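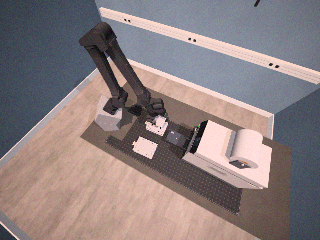 Ehsan Jalali wrote to me that a town with a good bus doesn't need a repair shop, since anyone can ride to Picard and buy a new toaster for less than the cost of fixing the old one. He was answering my October column, in which I argued that Altstead should keep paying rent on the repair room behind the library. He put the case well and I have thought about it since.

He is right about the toaster. The cheapest one at the big store in Picard costs less than an hour of a repair person's time, and no amount of good feeling changes that. If the only question is what one household spends on one toaster, the store wins.

My trouble is with the question. The repair room took in 1305 items last year. A good share of them were not cheap. People brought sewing machines, floor lamps, a hearing aid charger, and a great many vacuum cleaners. My own Melletti mixer went in with a stripped gear and came out with a new one for 71 cents plus whatever I chose to put in the jar. A new mixer of that size would have cost me a week of groceries.

The town pays $2707 a year for the room. That is less than we spend on the flower baskets along Main Street, and I have not heard anyone propose that people take the bus to see flowers.

There is also the matter of knowing how. Houshang Hashemi, who is 80, taught me to rewire a plug there in one evening. I had lived with electric plugs all my life and had never opened one. My parents both could do it. My children could not, until I showed them.

Ehsan says people can learn this from videos. Some can. I tried with the mixer and got as far as the four screws on the bottom. The fifth was under a rubber foot, and the video was for a different model. A person at the next bench saw what I was doing and pointed at the foot.

I would accept changes. The room could open fewer evenings in summer, when it is slow. It could ask a small set fee for large items. Yasaman Rahimi has suggested sharing the cost with the school, whose shop class could use the benches in the mornings, and I think the council should ask the principal before it votes.

What I would not accept is closing the room to save the rent and then finding, two years on, that the tools have been sold and Houshang has moved in with his daughter. The lease runs out in the spring. The council should renew it.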